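Re: [orkari-table] Ring stands for the ball, and the bag question

Dear Khurram, dear all,

What a nice message to find in the middle of a gray March, and sorry for taking my time with it. I wanted to get the stand out and look at it properly before saying anything, and then of course I got the bag out too, and one thing led to another.
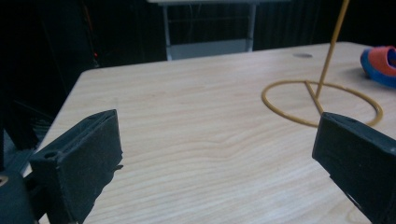
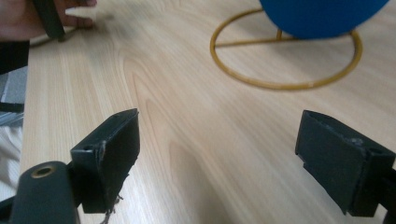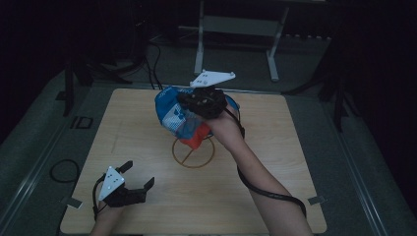

The ring base and its crossbar, on the light wooden tabletop.

Golshifteh Kazemi
List keeper and display cupboard, Orkari Table Group

Let me take your questions in the order they came to me, which isn't quite the order you asked them in.

The base first. It is as plain as it could be: one thin ring lying flat, one straight bar across the inside, and a thin upright coming off the bar. You asked if there was a disk or a plate hidden somewhere to give it weight, and there isn't, you can see the table straight through it. I was suspicious of it myself when Liesbeth brought hers over from Skernberg. I had been using a heavy little pot with a dowel stuck in it (very ugly, very reliable) and I didn't believe that a hoop you could slip a hand through would hold up a ball. I have come around completely. The width of the ring does the work, so please don't be tempted by a smaller one because it looks more delicate on the shelf. I tried that for the spring table and spent the whole afternoon picking things up off the floor.

The second picture is the one to look at for the ball. You'll see how short the post is compared with the width of the ring, and I think that is the proportion you want for anything round and blue and heavier than it looks! If your ball is hollow you can get away with more height. If it is solid, stay low. When you set it down, hold the ring with one hand and lower the ball with the other, and wait a moment before you let go. I know that sounds fussy, but I have seen Hernán put a ball down with great confidence and then chase it as far as the coat rack.

Now, the table. You said yours has a cloth on it and you wondered about taking it off. Yes, do! A thin ring on a cloth sits on every fold and crumb, and the post leans before you've even put anything on it. On bare wood it lies flat and you know where you are. I also like the yellow against the pale grain, but that is only taste and you may feel differently. If your tabletop is precious to you, a dab of clear nail polish in a few spots under the ring will save it from scratches, and you can peel it off again later.

The bag is where I have fewer answers. I do love a blue printed bag with a bit of red-orange coming out from under it, and I would keep one out on the table for that alone, but I would not try to hang it on the stand. Cloth always pulls to one side, however carefully you fold it, and a post that is perfectly happy under a ball will tip for a bag with hardly anything in it. My own habit is to lay the bag down beside the ring, a little crumpled, and leave it be. Ironing the folds out makes it look like a napkin. If you really want it upright, stuff it loosely with tissue and let it stand by itself.

One more thing you didn't ask. Try the ring by itself before you decide what goes on it. I left mine alone on the table for most of a morning, walking past with my tea, and it told me more about where it wanted to be than any amount of planning – nearer the middle than I would have guessed.

Costora still has the thin rod if you want to make your own, and Uzma has kindly offered to lend her bending jig to anyone who will bring it back. Ask her before you buy anything.

Warmly, and do send us a note when yours is up,
Golshifteh

Khurram Magsi wrote:

Hello everyone. I have a ball I would like to show at our next table and nothing to stand it on. Somebody mentioned a ring stand. Is the base solid, or is it only a hoop? Does it need weight added? Our table usually has a cloth, should that go? I also have a cloth bag that I thought might hang from the same stand so I don't have to make two. I have 27 inches of shelf to work with. Any advice is welcome, I am new to this and not handy.
Khurram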